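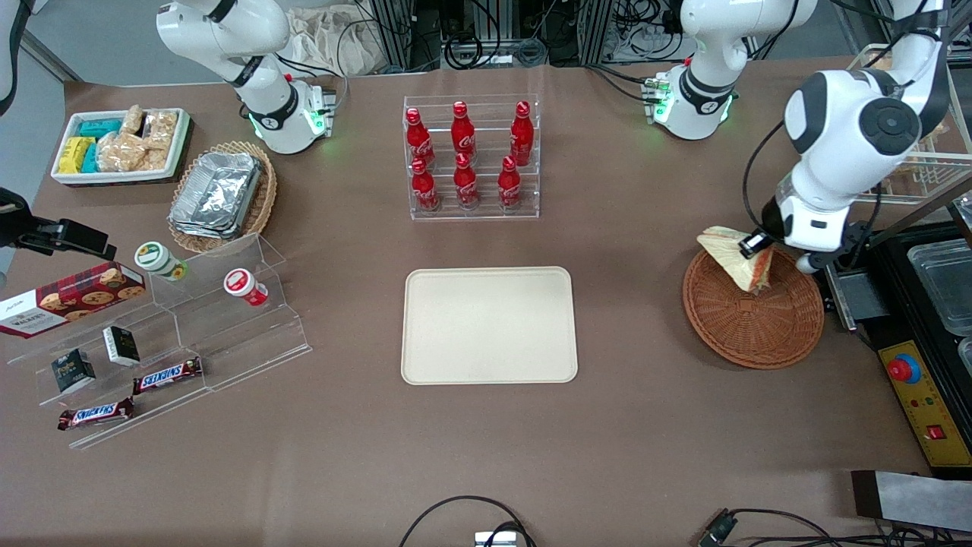

By Chinyere Bashir, Sullosthorpe Community Hall
12/08/2023

Sullosthorpe Community Hall is delighted to announce that its Saturday snack table opens to all comers today, with wrapped sandwiches, cereal bars, Snickers, Walkers biscuits and bottles of Coca-Cola – and a good old natter thrown in, we hope!

The table grew out of our July open day, when 200 neighbours dropped in and a great many asked where they might find a bite to eat. "People do stay and chat when there's a sandwich going," said organiser Martti Harju, "and we'd love to see some new faces."

Doors open at ten every Saturday.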